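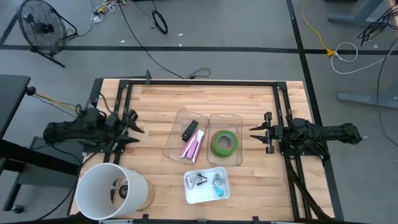

Maple butcher-block top, two clear bins in the middle.

Refinishing a butcher-block top: oil or hardwax?

Florêncio Abreu
I have a maple top, 1560 mm long, finished by the previous owner with mineral oil. It gets no food contact. Plastic storage bins are slid across it daily and the surface has gone dull in those areas. I have a can of Belhaj hardwax and half a bottle of Delel mineral oil. Can the hardwax go over the old oil, or do I have to strip the top first? The last coat of oil was in October. 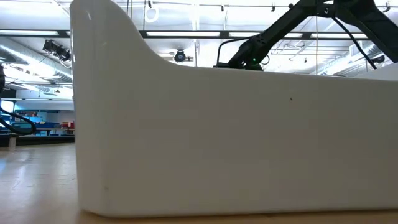 The shop that sold me the hardwax said a wipe with mineral spirits is enough. The label says bare wood only.

Mebrat Beyene
Follow the label. Mineral oil never cures, and hardwax bonds poorly over it. A wipe removes what is on the surface and leaves what is in the pores.

1. Wipe with mineral spirits, changing rags often. Let the top dry overnight.

2. Sand along the strips, 120 grit first, then 200. Do not go finer, or the wax will have little to grip. If the paper clogs, there is still oil in the wood - repeat step 1. 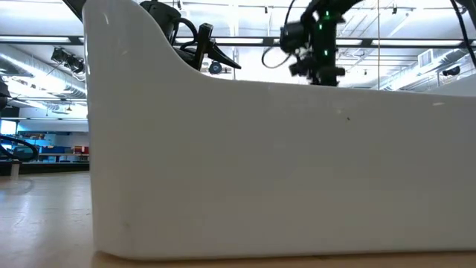
3. Apply the hardwax thinly with a white pad. Wait 20 minutes, then buff off all the excess. Lay used rags flat outdoors to dry.

4. Second coat the next day. Keep bins off it for a week, and lift them after that if you can.

Coat the underside as well. A top sealed on one face only can cup.

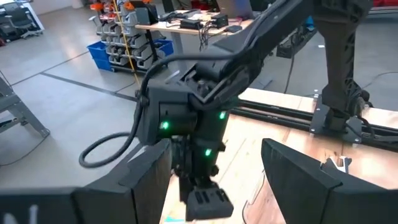 surkis_8
Mostly agree, but I would just stay with oil. Dull patches take five minutes to re-oil and there is no sanding. Felt pads under the bins help more than any finish. Wandent makes thin ones.

Florêncio Abreu
Paper clogged on the first pass, so I am back at step 1. Thanks.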